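Plant Drugs and Household Remedies
Notes for Unit 4: Leaves that go on the skin

Welcome back, everyone. Last time we spent most of our hour on roots and barks, and I promised you that leaves would be easier going. They are, mostly, though there is a bit of chemistry in the middle that I'd like you to read slowly, with a cup of something beside you. These notes follow the order of the lecture, so if you missed Monday you should be able to keep up, and if you were there you can skip to the parts where your handwriting gave out (mine always did!).

What we mean by a leaf drug

In this course a leaf drug is any leaf, fresh or dried, that people use for its effect on the body. For this unit we are only looking at the ones that go on the outside: plantain, comfrey, witch hazel, and aloe, with a quick word about yarrow because somebody always asks. Aloe is the odd one in the group. The part people put on a burn is the clear gel from the middle of the leaf, and the bitter yellow sap just under the skin of the leaf is a different material altogether, with a strong laxative action when swallowed. Please keep these two apart in your answers. Every year I read a few lovely essays that mix them up from start to finish.

Plantain, the one in your driveway

The plantain we mean is Plantago major, the broadleaf plantain, or its narrow-leaved cousin Plantago lanceolata. Neither has anything to do with the cooking banana. You will know them by the veins, which run side by side along the length of the leaf and turn into tough little strings when you pull the stalk apart. Both leaves hold mucilage, tannins, and a compound called aucubin, and all of these come up again when we get to extraction.

The old way to use plantain was to crush a fresh leaf and lay it on a bee sting or a scrape. The mucilage is soothing, and the tannins have a tightening effect on the surface of the skin. That much is easy to accept. How far it speeds healing is a harder question, and a good deal of the work on it has been done in animals or in dishes of cells, so we have to be modest about what we claim for people.

Tannins, slowly

Tannins are plant compounds that bind to proteins. If you have ever left a tea bag in the mug too long and felt your tongue go dry and rough, you have met them already. On broken skin the same binding makes a thin layer at the surface, and small blood vessels may tighten a little as well. We call a substance that does this an astringent. Witch hazel is the classic case, and its leaves and bark are both used. One point to carry with you – the clear distilled witch hazel sold in drugstores can contain very little tannin, as tannins don't travel over with the steam, and much of its drying feel comes from the added alcohol.
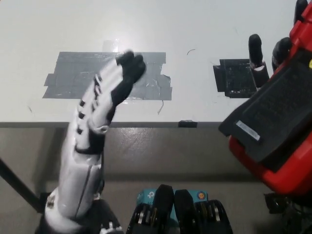
Comfrey and the question of safety

Comfrey (Symphytum officinale) was once called knitbone, which tells you what people hoped for. It contains allantoin, a compound found in plenty of skin creams today. It also contains pyrrolizidine alkaloids, and these can do serious harm to the liver. For that reason comfrey should not be taken by mouth, and it should be kept off open wounds, where the alkaloids have an easier way in. Leobardo Serrano asked in class whether drying the leaf gets rid of them. It doesn't, and I'm glad he asked, as it's a very common belief.

Yarrow, in passing

Yarrow leaves have a long history as something to press on a cut. It belongs to the daisy family, so a person who reacts to ragweed or chamomile may react to yarrow too, usually with an itchy rash.

Before next time

Please read the chapter on mucilage in Du Plessis, starting on page 132, and don't worry about the long table at the end of it. Afroza Kanagaratnam has kindly offered to share her pressed plantain leaves with anyone who couldn't find a good one. Bring 3 questions in writing, big or small. My office is room 364, and the door is usually open until four.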